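4. Results and discussion

4.1 What goes into the wash, and how often

The most striking thing in the Jandale diaries is how little the state of the clothes has to do with when they are washed. We had expected households to wash when things were dirty. Most of them wash when the basket is full, when the sun is out, or when it is the day they have always done it. Of the 1126 loads entered over the study period, only 346 were put down to a garment being stained, smelly or otherwise in need of cleaning. The rest were linked to routine, to the weather or to running out of something (socks, mostly, and school shirts in term time).

This fits well with earlier work on domestic habit, but we were delighted by how plainly people wrote about it. One diary from the lower town has the entry "not dirty, just had its turn" against the same green jumper week after week. Another keeps a running score of towels. The diary sheets had a wide margin meant for the load number, and people filled it with remarks, arrows and small drawings of clouds. Much of what follows comes from those margins.

Garments fell into groups that the diarists themselves seemed to take for granted. Underwear and sports kit were washed after each wearing in every household. Jeans, jumpers and dressing gowns lived in a middle state, neither clean nor dirty, and were kept on chairs, door hooks, banisters and the ends of beds. We call this the waiting wardrobe. It is far bigger than we thought it would be, and in flats with little storage it takes over a good part of the bedroom. A coat may spend a whole winter in it.

4.2 Jandale and Unville compared

The two towns are close together and share a bus route, a water supply and much of their weather, so we looked forward to seeing where they would part company. They differ most in housing. Jandale is built up the side of a valley, with narrow terraces and shared drying greens behind them. Unville is flat, newer and largely made up of flats over shops, many without any outdoor space.

In Jandale the drying green still sets the rhythm of the week. Diarists wrote about who had the good line, the one nearest the wall that gets sun until four in the afternoon, and about the unspoken rule that sheets go on the outside and smaller things in the middle. These rules are old. The parish record for 1732 already mentions a quarrel over linen laid on another family's hedge, and while we would not claim a straight line from that hedge to the present greens, the feeling in the entry is wonderfully familiar. It runs to most of a page, and the hedge comes out of it badly.

Unville diarists had far less to say about neighbours and far more about doors. An airer in front of a radiator blocks a hallway. An airer in the bathroom means nobody can have a bath. Several households had worked out a kind of daily migration, with the airer starting in the kitchen after breakfast, moving to the living room while people were out, and ending in the bedroom by ten at night. We had no column for this on the diary sheet and wish we had.

The towns also part over sorting. Jandale households mostly made separate piles for whites, colours and darks. In Unville, mixed loads were the rule, and the reason given was nearly always space – there is nowhere to keep three piles. Whether the clothes suffer from it is a question for a different study, though greying pillowcases do come up in the margins more than once.

4.3 Drying as the harder half of the job

Washing is over quickly in people's accounts. Drying is what they talk about. In the Gerlach scheme, which we used to code the diary text, each phrase is tagged by the stage of the work it refers to: gathering, sorting, washing, drying, folding or putting away. Drying attracted more remarks than any other stage in both towns, and it was the only stage for which the tone of the remarks changed with the season. Spring entries are cheerful, even proud. By November they are short and gloomy, and words such as "still" and "again" do a lot of the work.

Machine drying complicates this picture in an interesting way. Households that own a dryer do not simply put everything in it. They keep lists, written or remembered, of things that must never go near it, and these lists are long and personal. Wool is on all of them. After that there is little agreement: one home bans all cotton T-shirts, another bans only the ones that are liked. Where the washer and the dryer share one cabinet (Figure 3), the moment of moving a load between drums becomes a point of decision, and diarists described stopping there to pull out the banned pieces by hand. 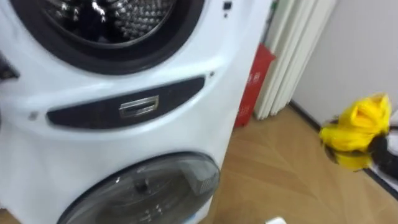
Figure 3. A stacked laundry appliance with two drums in a single cabinet.

This sorting of damp clothes deserves more attention than it has had. It is done standing up, often in a cold room, and it draws on knowledge that usually sits with one person. When that person was away, the diaries show loads either dried in full, with some losses, or left in the drum until the following evening. A household in Unville solved the problem by sewing a red thread into the label of every forbidden garment, and reported that it worked until someone bought a red jumper.

We also see that owning a dryer does not end the use of the line. In Jandale, homes with both still hung out their bedding whenever they could, and said so with real warmth. Smell was the reason given most often. Line-dried sheets were described as smelling of "outside", "wind" and, in one case, "the good sort of cold". Our coding scheme had no tag for pleasure, so these remarks were placed under drying with everything else. We have since added one, and the Purnirska diaries, which are being coded now, will be the first to use it.

4.4 Limits of the diaries

A diary catches what the writer thinks is worth putting down. Folding is surely under-reported, and ironing barely appears, although most of the kitchens we visited had an iron on a shelf. Shared loads were also hard to count, as two diarists in the same home sometimes entered the same wash under different names. We merged these where the times matched and left them alone where they did not. Handwashing in the sink was entered by some households as a load and by others as no load at all, and we have kept it out of the totals in both towns.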